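Como dobrar panos de cozinha e flanelas numa mesa forrada

Pano amassado ocupa o dobro do espaço na gaveta e, na hora de usar, sempre sai junto com outros três. Para quem dobra muita coisa de uma vez, uma mesa comprida bem preparada resolve melhor que a cama ou o sofá.
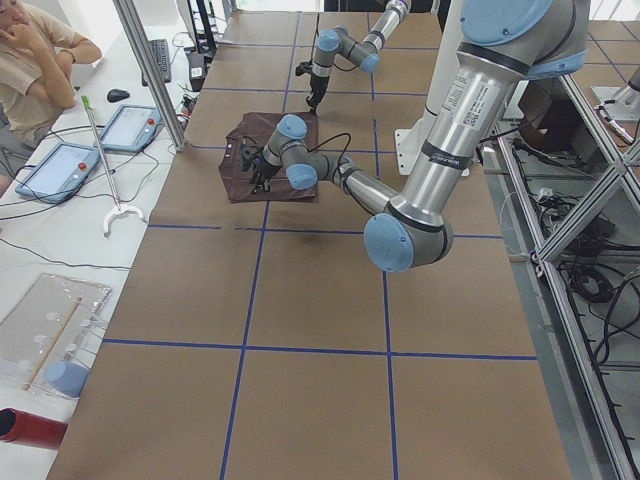
O papel kraft é barato, vem em rolo e protege os dois lados: a mesa não risca e o tecido limpo não encosta em resto de cola, verniz ou gordura. Estique o papel no sentido do comprimento, prenda primeiro uma ponta e depois a outra. Se a mesa for larga, duas tiras lado a lado, com uma sobra de dois dedos na emenda.

A fita azul de pintura serve para prender o papel e também para marcar as divisões. Passe algumas linhas na largura e uma no comprimento, formando retângulos grandes. Cada retângulo vira um lugar de trabalho: num ficam os panos amassados, noutro se dobra, noutro se empilha. A linha de fita também funciona como régua. Encoste nela a borda do pano antes da primeira dobra e o resto sai no esquadro.

Fita crepe comum também dá certo, mas some no papel pardo e a gente acaba dobrando torto. Use uma cor que apareça.

Para abrir o pano

Pano que saiu embolado da secadora não se abre puxando pelo meio. Procure dois cantos vizinhos, segure um em cada mão e dê uma sacudida curta. Deite o tecido na mesa a partir da borda mais distante e vá trazendo para perto. Depois passe a palma da mão do centro para fora, primeiro para os lados, depois para as pontas. Tecido escuro esconde vinco, então vale conferir com a mão — o vinco se sente antes de se ver.

Se ainda ficar marcado, borrife um pouco de água e espere secar aberto. Não borrife em cima do kraft: o papel ondula e mancha. Faça isso na pia ou no varal.

Para dobrar

Pano quadrado: dobre ao meio, gire um quarto de volta, dobre ao meio de novo. Fica um quadrado menor, com todas as bordas soltas em dois lados. Guarde com o lado fechado para cima e a gaveta fica fácil de ler.

Pano retangular: dobre em três no comprimento, como carta, e depois ao meio. Se a gaveta for rasa, enrole.

Flanela de oficina: não misture com a de cozinha, nem na lavagem. As minhas ficam numa caixa de papelão no chão, ao lado da mesa, e só sobem quando vou dobrar.

Sobre a quantidade

Jairo Cusi, que cuida da rouparia da pousada Bermúdez, dobra 700 peças por semana e me passou a regra que uso até hoje: pilha de no máximo 39 panos finos. Acima disso ela tomba quando se puxa o de baixo. Em casa, claro, a pilha é bem menor, mas o princípio vale para toalha de rosto e guardanapo.

Para trocar o papel

Troque quando aparecer rasgo, mancha de óleo ou dobra que não assenta. A fita deve sair devagar, puxada rente à mesa, quase deitada sobre si mesma. Em mesa envernizada, não deixe a fita meses no mesmo lugar, principalmente perto de janela; o sol endurece a cola. Se sobrar resíduo, um pano com um pouco de óleo de cozinha solta, e detergente neutro tira o óleo depois.

O papel usado e sem gordura ainda serve para embrulhar louça ou forrar fundo de caixa. Eu guardo as partes boas enroladas, presas com um pedaço da própria fita.

Lista do material

Papel kraft em rolo, na largura da mesa
Fita azul de pintura, 2 rolos
Estilete ou tesoura grande
Borrifador com água
Caixa de papelão para os panos que ainda não foram dobrados

Quem não tem mesa comprida pode fazer o mesmo numa chapa apoiada em cavaletes — só confira se ela não balança antes de prender o papel.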